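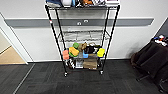

How many times do I have to show the robot the same job before it gets the idea?

More than you would like. For one simple pick-and-place we recorded 338 goes, and the arm only became reliable well past the halfway mark.

Home | Guides | Teleop | Parts | Forum

Teaching by remote control, part 2: your first proper session

You should have the leader arm clamped to the desk and talking to the follower by now. If not, go back to part 1 and swear at the cables there.

1. Write the task down in one sentence. "Pick up the sponge and put it on the shelf" will do. "Tidy up" is a career.

2. Drive the arm to the start pose and save it. I call mine Hulska, after the village where I got the pose wrong for an entire September.

3. Do ten goes and throw them away. These are for your hands. You will be dreadful, and the model is a very faithful student of dreadful.

4. Record. Move slowly, pause for a beat before closing the gripper, and don't wander about deciding things halfway. Hesitation gets learnt too — Dinesh Kashyap trained an arm in Tonddale that stopped to think above every object, exactly as he does.

5. Watch the wrist view while you drive. If you can only manage the grasp by leaning over to peer at the floor, the arm has no such luxury.
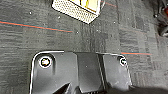
Wrist view over the carpet tiles, with a white perforated item up ahead.

6. Move things between goes. A few centimetres, a bit of a turn. Leave it all in one spot and you'll have built a very expensive tape recorder.

7. Stop after 19 minutes. My grasps get sloppy at 20, and yours will have their own number.

8. Play everything back and delete the bad ones. Fumbles with a clean recovery can stay. Of our first 815 recordings across all tasks, we binned almost a third.

Part 3 covers training, and why the Vovitz config file hates you.

Contact | © Lưu Workshop Notes | Back to top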